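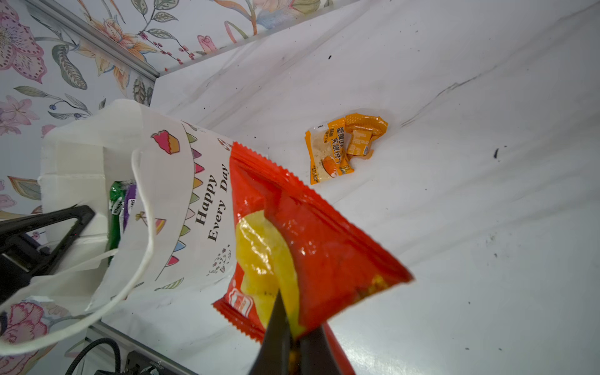

En Clerkier escribimos software de percepción y planificación para brazos robóticos, y nos encanta la parte menos vistosa: decidir por dónde agarrar algo que se deforma en cuanto lo tocas. Empezamos con cajas rígidas y nos duró poco la tranquilidad. Una bolsa roja de aperitivo, brillante y arrugada, refleja la luz en franjas que confunden a casi cualquier estimador de profundidad, y si la pinza la toma por el extremo inferior, el planificador tiene que saber que el resto va a inclinarse - ¡ahí es donde disfrutamos!

Nuestro planificador, Drillside, coordina dos brazos sobre la misma mesa y recalcula las trayectorias 50 veces por segundo. Ginthorpe es la herramienta con la que repasamos cada intento: guarda ya 2335 agarres anotados, con los fallos incluidos (los fallos son lo que más consultamos). Somos 12 personas y todas pasamos por la mesa de pruebas, también quienes llevan la documentación.
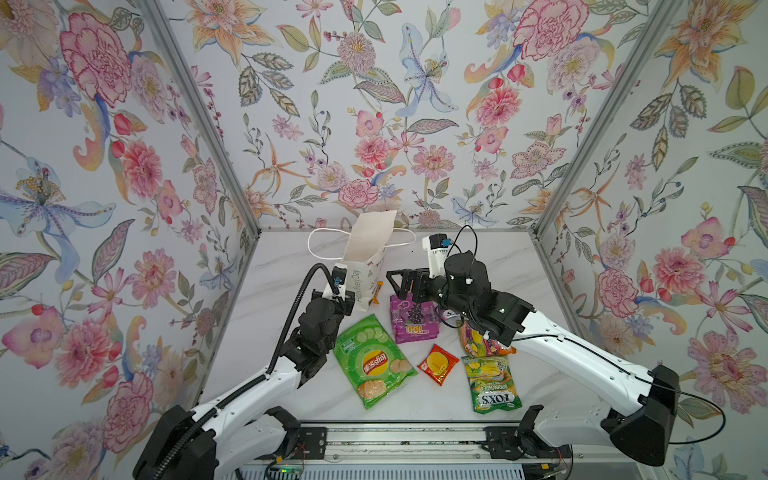

Xiong nos escribió en septiembre que lo que más le sirvió de Drillside fue poder leer por qué el planificador había descartado un agarre, y que ojalá esos registros se pudieran exportar. Ya se puede, desde la versión 3. Seguimos leyendo todos los mensajes, así que si trabajas con objetos blandos, cuéntanos qué se te resiste.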